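Home | Topics | Work & Shop Floor | Ask | Members | Log in

Robot folding station coming to our laundry – what happens to the folders?
Posted in June by Gwawr Morris
Print this page | E-mail this to a friend

Hello everyone, and thank you in advance to anybody with the patience to read all of this. I supervise the finishing side at a mid-sized laundry (hotels, two gyms and a physical therapy clinic), and we've been told that a two-armed robot folding station from a company called Zukusia is coming in to do small towels. Management has been decent about it and says no jobs are going, but they said it in a meeting that lasted as long as a cup of coffee, and my folders have been asking me questions ever since that I can't answer.

I have 3 people on small towels. One of them has done it since before I was hired and she is faster than anyone I've ever seen. What will their day look like? Will they just be standing there watching it? Should I be asking for anything in writing? And is there something I ought to be doing with the space before it arrives? We go through 1300 hand towels on a Monday, so I can't have the table out of action for long.

----

Kemppainen
Posted at 7:40 a.m.

Get it in writing. Hours, pay grade, who is allowed to press stop. We didn't, and it took most of a year to straighten out the pay grade. Also ask what happens when it's down, as you will still have the towels.

----

Hina Marwat
Posted at 9:15 p.m.

Hi Gwawr, I felt for you reading this. I was in your shoes at Jodstead, where we do linens for clinics and a few guest houses, and I remember very well how quiet the break room got the week they told us. So I'll try to tell you how it went for us, and please forgive the length!

First, your fast folder. Ours was hurt at the beginning, and I wish I'd talked to her before the installers came and not after. She ended up being the one who taught everybody else what a good fold was supposed to look like, because the people setting up the arms kept asking questions only she could answer – which edge leads, how square is square enough, what the clinic sends back. If yours is willing, put her in the room from the first day, and ask that she be paid for it as training time. Mine got a lead's rate, but only after I asked twice.

As for standing and watching, there is some of that, and people find it more tiring than folding. We rotate every two hours now. The rest of the job is feeding it, pulling out anything stained or torn, and stacking for the carts. The small towels are where we started too, with the arms working over an open tabletop and one light-colored towel at a time. 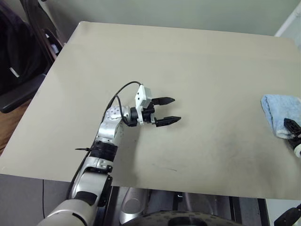

Keep the table clear, is my biggest piece of advice on the space. Folders like to have their coffee and their tape and their pens within reach, and all of that has to find another home. We put up a shelf. Leave a chair close by as well, as whoever is minding it will want one, and wipe the top down at the end of each shift. Keep your old folding table too! We pushed ours against the back wall and it has earned its spot many times over.

We log everything in a program called Pastport, and the count at our last full week was 2564 towels through the station, with the big bath sheets still done by hand. I don't know if they'll ever move those over. My crew is the same size it was, though one person went to the sorting side by her own choice and likes it better there – less lint, she says.

One more thing and then I'll stop. Ask for a weekly sit-down with whoever is in charge of the project, even if it's only fifteen minutes, and bring a different folder each time. Ours raised the shelf height, the noise and the break schedule, and all three got changed. Write to me here any time, and let me know how your first week goes.

----

Gwawr Morris
Posted at 6:05 a.m.

Thank you both so much. Hina, I read yours out loud at the start of shift and my fast folder said she'd like the lead's rate, please. I've asked for the meeting.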